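Home | Forums | Binding and Editions | New posts | Search

Cloth editions of older children's classics: which printing holds up?

Reading time: 8 minutes

Thu 20 February

quartobound
I'm after a hardback set of the Victorian children's titles, unabridged, for regular reading aloud. The two on my list are the Didenko cloth series and the Fusora illustrated series. Both are listed as sewn. I have handled one Fusora volume and the spine looked glued to me. Can anyone confirm?

pulpmill
The Fusora books changed. Printings before last July are sewn in sections. The later ones are notched and glued, with a decorative headband stuck on top to suggest otherwise. Open the book near the middle of a section and look for thread. If there is none, it's glued.

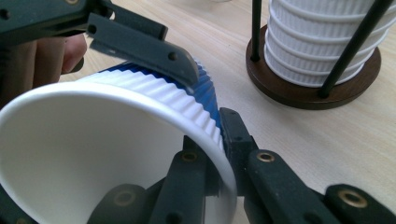

Ribbed cup, white and blue.

quartobound
Thanks. Mine has no thread that I can find, so presumably a later one. The listing on Zedby still says sewn.

foredge_9
Zedby copies its listings from the publisher's advance sheet and doesn't correct them. I would not call the glued printing bad, though. I've had one in a school library for two years, almost 200 loans, and no leaves have come out. The adhesive they use now stays flexible. The older sewn copies we had failed at the hinge, where the endpaper meets the board, and sewing does nothing for that.

pulpmill
Two years is a short test. Glued blocks tend to go at ten or fifteen, and they can't be resewn without trimming the back edge, so you lose inner margin. On the Fusora page the inner margin is already tight -- the plates run into the gutter. A failed hinge is an afternoon's repair.

foredge_9
For a collector, agreed. The question was about reading aloud.

marginalia_b
Has anyone compared the texts? The Didenko says "complete and unabridged" on the title page, but my copy drops the author's preface and the dedicatory verses. Chapters are all there. Fusora keeps the preface and sets it in smaller type at the back.

quartobound
I hadn't checked that. I would want the preface. How is the paper in the Didenko?

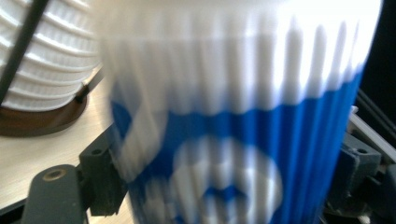 A ribbed cup, closer.

marginalia_b
Cream, fairly bulky, very little show-through. The grain runs the right way, so it lies open without being held. The Fusora is coated throughout for the colour plates and it glares under a lamp.

pulpmill
There is also the Pluselby reprint, eight titles so far. Sewn, plain cloth, line drawings only. The text is photographed from an early edition, so the preface is in but the type is worn in places.

foredge_9
Worn is generous. In my copy of the second title the full stops vanish for pages at a time. Reading that aloud to a class is hard work.

pulpmill
Mine is clean. It may vary by title.

quartobound
I'll order one Pluselby and look at the type before going further. The Fusora goes back to Zedby as not as described.

Contact the moderators | Copyright remains with individual posters | Back to top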